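Drakville Reading Room: Table Linen and Snack Boxes

Gallery updated 4 Jul 2025

The snack boxes for the Drakville reading room are packed on the round table in the back. Each box is filled by type: small wrapped pieces at the bottom, larger bags on top, lid closed last. The cloth stays on during packing and is shaken out and refolded at the end. Fold lines are not ironed out between uses. Boxes are stored flat on the Orus shelf and opened one at a time.

The packing order is fixed. Bags with serrated ends go in with the ends folded under. Long bags are laid along the length of the box. 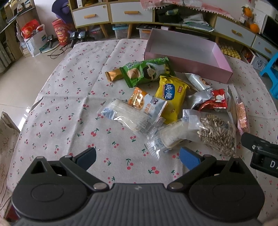
Cherry-print cloth, pink box open, snacks still outside it.

Zamfira Gavrilă wrote in to say that the yellow bags should go in before the green ones, as the green packages hold their shape and can take the top position without being pressed. She also asked for the lid to be left open until the contents list has been checked against the sheet, and for the cloth to be turned a quarter each month so that the creases do not wear in one place.

The first request has been adopted. The second was already on the sheet, line 18. Turning the cloth starts in August.

Storage notes: sealed boxes are stacked 3 high, labels facing out. The Dreler cabinet has the lower humidity and is used for anything with a crisp texture. Wrapped cakes go to the Srour cabinet. Spare cloths are in the drawer under the window, folded in quarters.

Corrections to the packing sheet go to Brendan Nic Aodha.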